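Section 3: Loading and Closing the Case

Your Hovlow case holds more than it looks like it should, and it will let you find out the hard way. Take the steps in order.

1. Set the case on a flat surface with the handle toward you and release the catches. If one sticks, press the lid down lightly and try again. Swearing has been tested and has no effect on the mechanism.

2. Raise the lid until it stops on its own. It does not go farther. Customers who have insisted otherwise are directed to Section 11, Replacement Hinges.

3. Put the heaviest items in first, close to the hinge side. Leave the corners for small things you would like to see again.

4. Fold soft items flat before they go in. Cables get coiled and tied.

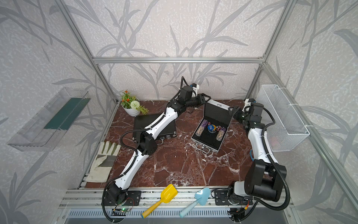

5. Check that nothing sits above the rim. A strap or sleeve caught in the seam will hold the lid open just enough to let in dust.

6. Lower the lid with both hands. Fasten one catch loosely, then the other, then press both home.

Note: If the lid needs your knee, the case is overfull. Take something out. You know which thing.

Caution: Do not lift the case by the lid. Do not lift it by the handle with only one catch fastened, either. Keep fingers clear of the hinge.

Caution: The maximum load is 37 pounds. The handle was tested at 50, which is our margin and not your allowance.

7. Lift the case an inch and tilt it gently. If the contents slide, open it and fill the gaps with a towel or spare foam. Foam blocks are sold separately, as foam blocks always are.

For storage between trips, see Section 4.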